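Session 6 handout: Budgeting for the second year
Equipment Planning for Automation, B. Sarmiento
October 13, 2022

Bring a calculator and the quote pack from last time. If you lost the quote pack, there are spares on the windowsill, minus the page somebody used for a shopping list.

## 1. Where we got to

Last session everyone priced a two-armed robot for a small café bench and everyone came in under budget. I was impressed until I read them. Most of you priced the robot. A few of you priced the robot and a table. One group remembered power.

The purchase price is the number the supplier wants to talk about, so it's the number that gets talked about. It is also the only number in the pack that has already been checked by somebody with an interest in your signing. Tonight is about the rest.

## 2. The four piles

Sort every line of a quote into one of these before you add anything up.

- **Buy once.** Arms, base, controller, table, cabling.
- **Buy again.** Finger pads, cables that flex, filters, anything described as "consumable" in small type.
- **Pay every year.** Software licence, support plan, calibration visit, insurance.
- **Pay in hours.** Set-up, training, cleaning, and the time staff spend standing next to the thing wondering whether to press the button.

The fourth pile never appears on a quote. In the Wolus case study it was bigger than the second and third put together, and the manager found out in August, when the casual wages came through.

## 3. The task sets the price

Write the task down before you look at a catalogue. "Make coffee" is not a task, it's a wish. "Hold a metal part under the spout of a grinder, keep it there, take it away again" is a task, and you can cost it.

Go through it and ask what each step demands. Gripping a rounded metal thing is a different job from gripping a cardboard box. Holding it under a spout needs the grinder to be in the same spot every morning, which means fixing it down or paying for vision good enough to find it. Polished steel and chrome are lovely for customers and a nuisance for cameras, so allow for lighting trials.

Then look at the hands. You don't have to buy a matching pair. A gripper on one side and a fingered hand on the other can be perfectly sensible, provided you can say what each one is for. If one of them will spend most of its shift resting beside the tray, put that in the utilization column and see how you feel about the price.
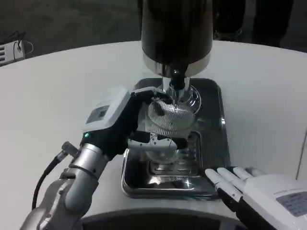
## 4. Worked example: the Penden bench

Penden is a two-site café business. It wants one bench working before it commits to another. The figures below are for the extras only, because that is where its first draft went wrong.

| Line | Unit cost | Quantity | Total |
|---|---|---|---|
| Finger pad set | $29 | 40 | $1160 |
| Bracket, made to order | $848 | 2 | $1696 |
| **Extras, year one** | | | **$2856** |

The first draft had $0 in this table. It was very tidy.

Forty pad sets looks greedy. It comes from Penden's own cleaning rule, which retires a set whenever it's too stained to go near food. You can argue with the rule, but you argue with the person who wrote it and you don't quietly halve the order.

The second bracket is a spare. A made-to-order bracket has a lead time, and a bench that's waiting for a bracket is a very expensive table.

## 5. Comparing two quotes

The Claren and Chaudhry quotes in your pack can't be compared as they stand. Claren includes set-up and leaves out freight. Chaudhry includes freight, calls set-up "by arrangement", and has a support plan that begins on delivery – so you may be paying for support on a crate.

Do this:

1. Rule up one sheet with the four piles down the side and both suppliers across the top.
2. Fill in what's stated. Leave a blank where it's silent. Do not write zero.
3. Turn every blank into an emailed question. Phone answers don't count, however friendly.
4. Check who supplies the end tools. Grippers are often quoted separately, with their own warranty and their own cable.
5. Carry both columns out to the end of year two.

Column totals before step 3 will lose you marks.

## 6. Planning the room

Money for the room belongs in the same budget. Measure the reach of both arms and then the space people need to walk past. Allow for a cable route that doesn't cross the floor, and a spot for power adapters that isn't the far edge of the bench beside the equipment. Whoever supervises needs somewhere to stand and a clear view of what the gripper is doing. Draw it to scale. "It should fit" was the full text of one submission last year.

## 7. For next session

Finish the comparison sheet and add a half-page note to the owner recommending Claren, Chaudhry or waiting. Waiting is a legitimate answer and has to be costed like the others – the staff still get paid and the old grinder still wears out.

Reading: the Wolus case study, sections on staffing and spares. Skip the foreword, it was written by the sales team.

Questions to me by email, with the page number of the quote you're asking about.

– Benito Sarmiento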